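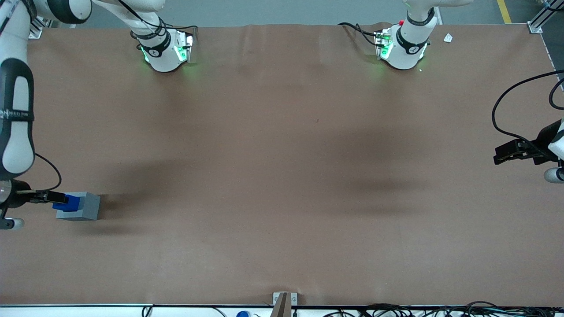
Uniformity of Overhead Lighting at Bench Height

Harpreet Fortin
Applied Building Physics, Clistomside

1. Background

Lighting in teaching workshops is usually specified as one average illuminance for the whole room. The average does not show how light is distributed over a single bench, or how sharp the shadows of the user's hands will be. This project compared two luminaire layouts in a bench room at Clistomside: the existing single row of Jodach panels, and a temporary double row with diffusers fitted.

2. Theory

A small source produces a dark umbra with a narrow penumbra. As the source gets wider, or the object is raised further from the surface, the penumbra grows and the umbra shrinks. With more than one source, each casts its own shadow and the shadows overlap. On a matte surface the result is a set of gray bands with no clear edge, and the position of the boundary depends on the threshold chosen. For this reason shadow width is not reported below. Shadow depth is reported instead, as the drop in illuminance at the darkest point.
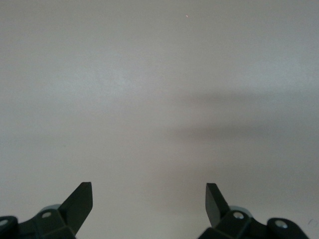 Figure 2. Faint banded shadow on a light gray surface.

3. Method

Illuminance was measured with a Higuchi handheld meter laid flat on the bench, sensor facing up. Readings were taken on a square grid with the blinds closed, after the lamps had warmed up. The operator stood at the same corner for every reading and wore dark clothing. Each panel has a nominal output of 2,000 lumens. In the double-row layout the panels were dimmed so that the total output matched the single row.

Shadow depth was measured with a cardboard disk held on a clamp stand above the center of the grid. The meter was moved under the disk until the lowest reading was found.

4. Results

Mean illuminance was 434 lux for the single row and 381 lux for the double row. The reduction is attributed to losses in the diffusers. The lowest grid reading in the single-row layout was at the front left corner, below the end of the row. In the double-row layout no corner stood out from its neighbors.

The disk lowered the center reading by 59 lux under the double row. Under the single row the drop was larger, but the clamp slipped during that run and the value was discarded.

5. Sources of Error

The meter was last calibrated in October. Its cosine correction is poor at low angles, which affects the double row more than the single row. Wall reflectance was not measured. The Onex dimmer has no numeric display, so output was matched by repeated readings at one reference point.

6. Further Work

The single-row disk test should be repeated with a heavier stand. A second set of readings with the blinds open would show whether the layout matters during the day.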